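## 3. Sorting play and waiting time

Draft, section 3 only. Numbers checked Wednesday, wording not.

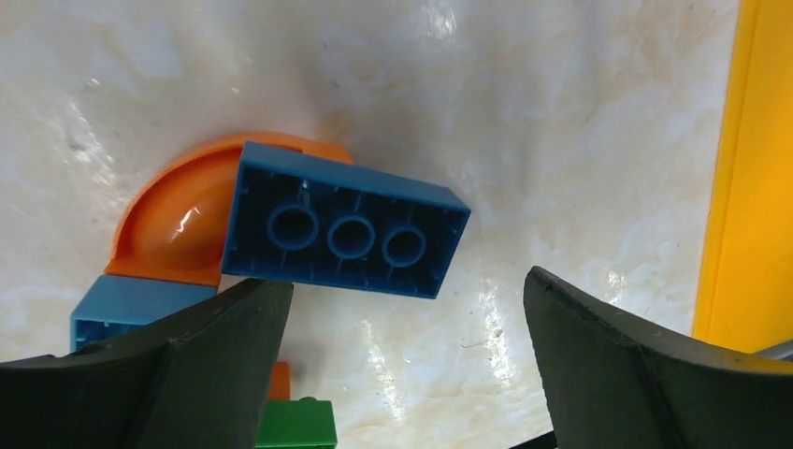

**Figure 3.** Toy building pieces in blue, orange and green.

We asked whether children who are given an open-ended task while a parent is busy will wait longer before asking for attention than children given a finished toy. Earlier work (section 1) mostly used a clock on the wall and a treat. We wanted something nearer to a kitchen at 5 p.m. Parent on the phone, child on the floor, no rule stated.

### 3.1 Families

Families came from two towns, Skov and Flatby. 60 signed up, 59 finished. The one that dropped out moved house in the second week and we did not replace them. All children were between three and six at the first visit. Skov families were a bit older on average and more of them had a younger sibling at home, which turned out to matter (see 3.4). Recruitment was by a note in the preschool bag. Flatby preschools sent the note twice by mistake, so the response rates for the two towns shouldn't be compared.

### 3.2 Procedure

Each home got two visits, one per condition, order mixed. Visit length 40 minutes. First stretch was settling in, coats off, talk about the dog etc. Then the parent got a phone call from us and had been told to take it in the same room, back partly turned. The call script was written by Yaqin Qiu and is deliberately dull: a survey on bus routes. Parents were allowed to answer the child but not to start a conversation.

Open condition: mixed building pieces, no picture to copy, no instruction beyond "you can use these". Closed condition: a wind-up or push-along toy, one per child, picked by the parent from a short list. Same wording.

We did not ban the child's own toys. In the pilot we did, and it produced a lot of crying and very little data.

### 3.3 What was scored

The main measure is time to first bid. A bid is any speech, touch or showing clearly aimed at the parent. Singing is not a bid. Talking to the toy isn't either, though two coders disagreed on this for a long while and the early tapes had to be rescored. Falling over and crying was scored apart and left out of the main table.

Second measure, bid type. "Look at this" against "I'm bored / when are you done". We call these sharing bids and stop bids. Some bids were both and went in as sharing, a choice that favors our hypothesis slightly; the appendix has it the other way and the pattern holds but is weaker.

In total 500 bids were typed and coded. Speech was cleaned up in Flelico, and timings were kept in Esorico. Notes made by hand during the visit were used only where the sound was bad.

### 3.4 Results

Time to first bid was longer in the open condition, but less than we expected, and the spread was wide. Several children made a bid almost at once in both conditions and then settled. For those children the first bid is a poor measure of waiting. A better one may be the longest gap, which we didn't plan for and report only as an extra.

Bid type is the clearer finding. Children in the open condition made more sharing bids and fewer stop bids, in both towns. Total number of bids hardly changed. So parents were interrupted just as often, only for nicer reasons. Parents' own ratings of the call ("how hard was it to concentrate?") did not differ between conditions.

Siblings. Where a younger sibling was in the room the effect on stop bids went away. From the notes it looks like the older child spent the time guarding things. We can't seperate this from age here, and the Skov group carries most of these cases.

Visit order had a small effect, second visits were calmer all round. Probably just the child knowing us.

### 3.5 Limits

Short calls, one parent, always the same room. The closed toys were not equal to each other and the parents picked them, so a parent who expected trouble may have picked the safer one. We also have no condition with nothing at all on offer, wich a reader of the first draft rightly asked for. It is planned for the follow-up in Flatby in May, with a longer call and both parents if we can get them.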